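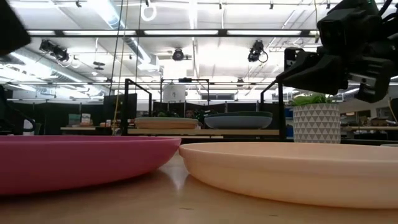
Two plates, pink and peach, on the table.

Home Threads Saved About

Panagiotis Xenos
May

I want to write a thread about a mathematician whose name I do not know. He signed his only book as "a Schoolmaster of Reditby" and the title page gives nothing more. I have been reading him since the winter and I would like some other people to read him too.

The book is a table of cubes and cube roots, with a preface. It was printed in Jamville by the house of Liapis, which mostly printed almanacs and sermons. The print run was 200 copies. We know this from the bill, which is kept in the Prosutley library together with one copy of the book.

I should say that I am not a historian by education. I teach mathematics to adults in the evening. I learned to read old handwriting from a short course and a lot of patience from the people at Prosutley.

What is known of his life can be written on a postcard. He came to Reditby as a young man to teach arithmetic and surveying. His father had been a clerk in a salt office and lost the position. In the preface he says that he loved Latin verses first and came to numbers "by the back stairs."

He does not explain what the back stairs were. I have a guess. In the parish accounts there is a payment to the schoolmaster for measuring a sloping field, and the next year another payment for measuring it again. Somebody had disagreed with the result. I think he had to learn geometry properly in order to defend himself.

Now the table itself. It goes through the whole numbers one by one up to 700 and gives the cube of each. You may ask why he stopped at this number. I asked it too. The preface says only that "the paper was then finished," and I believe him, because paper was the largest item on the bill.

How did he calculate? He did not multiply each number by itself and then by itself again. He used differences, and he describes the method so clearly that I now use his page in my class.

Take the cubes: 1, 8, 27, 64, 125. Subtract each one from the next: 7, 19, 37, 61. Do the same again: 12, 18, 24. Do it one more time: 6, 6. The last row is always 6, for as long as you want to continue.

So you can go in the other direction. Start from the 6 and build the whole table upward with only addition. A child who can add can make a table of cubes. He says in the preface that children did make a part of it, "under correction," and that they were paid in apples.

The method was not his discovery and he never says that it was. He writes that he had it from "a borrowed book without covers." I have tried to find which book. There are several candidates and I am not happy with any of them.

The weak point of this method is well known. One wrong addition goes into everything after it. If you make a mistake in the second difference, the table moves away from the truth, slowly at first, and then very fast.

He knew this. At the foot of every page he took the last cube and checked it by real multiplication. In the Prosutley copy you can see small ink marks beside those checks, in a brown hand. The librarian thinks it is his own hand. I would like to think so, but we have no letter from him to compare.

I checked the printed table against a computer. It took me one evening to type and many evenings to correct my own typing. There are 3 wrong cubes in the whole book. All of them are in the middle of a page and the cubes after them are right.

This tells us something useful. If he had made the mistakes while adding, the errors would continue down the page. They do not continue. So the calculation was good and the wrong digits came in at the printer, or when the fair copy was made. In two of the cases a 3 stands where an 8 should be, which is an easy thing to confuse in old writing.

The third case is a pair of digits in the wrong order. I do the same thing with telephone numbers.

The part on cube roots is less good. He gives roots to 4 decimal places, and the last place is often wrong by one. I think he simply cut the number and did not round it. He does it the same way on every page, so at least he is consistent.

There is one old review. It appeared in a Jamville paper and it is not kind. The reviewer says that the table is "of no use to a gentleman and too dear for a carpenter." He also complains about the type. He does not mention any of the errors, so I doubt that he tried a single calculation.

After the book there is very little. The school accounts pay him for some years more, then they pay somebody else. I did not find a burial. It is possible that he moved to Jamville, where a man teaching "figures and navigation" advertises a little later, but many men taught figures and navigation.

Some older notes say that the author was the priest of Reditby. I do not think this is correct. The priest signed the school accounts with his own name and on several pages he added up the column wrongly. The schoolmaster corrected him in the margin.

A question I receive often: why spend time on a table that any phone can replace? I can only answer for myself. When I follow his additions I am doing the same work that he did, in the same order, and I find the same places difficult. I do not have this feeling with any biography.

If you want to see the book, Prosutley will bring it to the reading room if you write to them first. Please ask for the printer's bill also, it is stored separately and they may not think to offer it.

I am preparing a clean transcription of the preface with modern spelling. The difficult word on the second page is still open for me. I read it as "tallow," a friend reads it as "fallow." If tallow, he is complaining about the price of candles. If fallow, we are back at the field.

If anybody has seen another copy of this book, also a damaged one, please write to me. I am interested especially in whether the brown ink marks are there.

We use cookies to keep you signed in and to count visits. Accept Settings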